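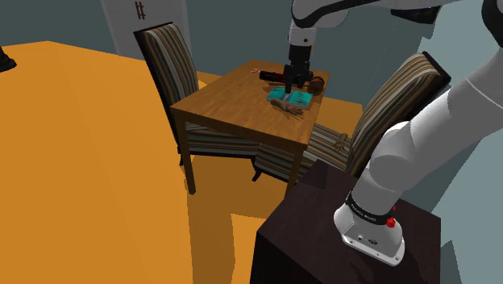 What thickness of top do I need on a cabinet so that a small arm does not shake when it stops?

The arm in my workshop stood still only after I put a second board under the first one, 60 mm together, and bolted through both. With one board the top was bending a little at each stop. If your cabinet is light, put weight inside it also.

Thank you, this helps for the cabinet. I have a second part to my problem, so I write it here in the same place. I am building at home a setup where the arm must pick flat things from a table, for example a book. First I make everything in simulation, and later I want to do the same in our shared workshop. In the simulation the gripper goes down over the book very nicely, the fingers close, and then the book slips out or it jumps away like it was hit. I tried 80 different starting positions and the result was good only in a few of them. The gripper has two fingers and the book is lying flat, so the fingers must take it from the sides. I changed the friction of the cover many times. Is it the friction, or am I looking in the wrong place?
— Dewanti Sutanto

2 replies

Tadeusz Mazurek wrote:
I had the same jumping with a box of tea. In my case it was not friction. Please check these things, in this order:

1. The width of the book compared with how far your fingers open. It sounds too simple, but my Pleto gripper opens 69 mm, and I was asking it to take a thing of 80 mm. The simulation did not complain. It pushed the fingers into the box and then the box flew. If your book is wider than the opening, you cannot take it flat from above, whatever friction you set. You must push it a little over the edge of the table first and take it by the thickness.

2. The collision shape. Many book models have a nice picture on the outside and a very rough shape for the contact. Turn on the view of collision shapes and look where the fingers really touch. I replaced mine with a plain box and half of the trouble was gone.

3. The time step. Make it smaller before you touch the friction again. When the step is too big, the finger is already deep in the object before the contact is noticed, and the solver throws the object out.

4. The closing force. Lower it. A stronger grip makes the jumping worse.

Also look at the height where the fingers stop. If the tips touch the table top, you have two contacts fighting, and the arm will tremble. I leave 2 mm of air. On the real table I leave more — my table is not so flat as the one in the computer.

For the width question I can tell you how I do the pushing. Close the fingers, put them down on the cover with small pressure, and drag slowly to the edge. Stop when one third of the book is over. Then lift, turn the wrist so the fingers are horizontal, and come from outside the table. You need a free side for this, so move any chair that stands there, in simulation also. My arm touched the back of a chair on the way and I was searching the mistake in my code for two evenings.

Kacper Wilczyńska wrote:
just use suction. I have a Drikix cup on mine and never looked back. it doesn't like cloth covers though

Dewanti Sutanto wrote:
Tadeusz, it was number 1, and partly number 2. I measured the model and the short side of the book is wider than my opening, so I was asking for something impossible from the beginning. The few "good" tries were only when the fingers went through the corner and got stuck there. With the dragging method it works for the thin book. The thick one falls from the table when I drag it too far, so I am now stopping at one quarter. Kacper, for suction I would need a pump and the workshop has a rule about noise after the evening, but I will ask Hermine Bachmann, she keeps the list of tools.

Thread 1238 — marked as solved 24/01/2025

Contact | Rules for posting | © Jasten Makers Help | Back to top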